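A **wiring harness** (also cable harness or wire loom) is an assembly of insulated wires bound together and cut to a fixed layout, so that it can be fitted to a machine as a single part. Short harnesses are usually coiled before they are packed.
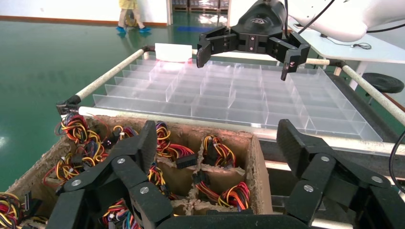
*Page last changed: September, 18:40*

## Manufacture

Wires are cut to length, stripped at both ends and crimped to terminals. The terminals are pushed into a connector housing until they lock. Larger harnesses are laid out on a full-size board fitted with pegs, then taped, tied or sleeved. The Orivis pattern board, used at the Prarlow works, holds 147 pegs and takes harnesses of up to 18 branches.

## Colour coding

Insulation colour identifies a circuit during assembly and repair. Red is widely used for a positive supply and black for the return, but practice differs between trades — a drawing should always be checked first.

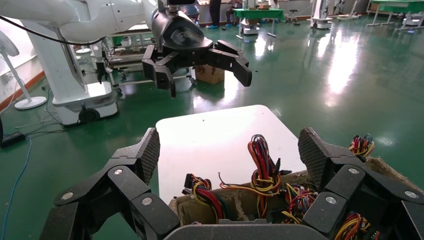 Zamfira Sandu objects that this section gives too much weight to colour, and that on older Prarlow drawings the wire number takes priority wherever the two disagree.

## Testing

Finished harnesses are tested for continuity, for shorts between circuits and, where required, for insulation resistance. The Sima bench tester applies 100 volts to each circuit in turn. Crimps are checked by pull test on samples from each batch.

## Packing

Divided trays keep coils apart and reduce strain on the terminals. Connectors should not bear the weight of the coil above.

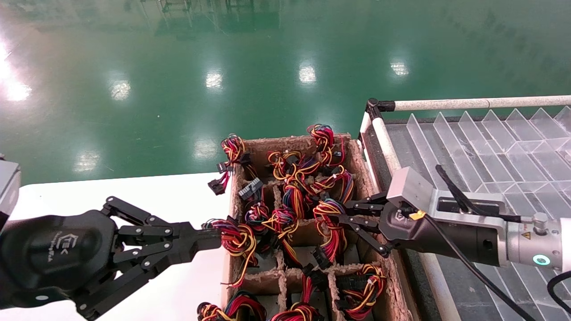

*Coiled harnesses in a compartmented pulp tray.*

## See also

- Crimp connector
- Cable tie
- Ribbon cable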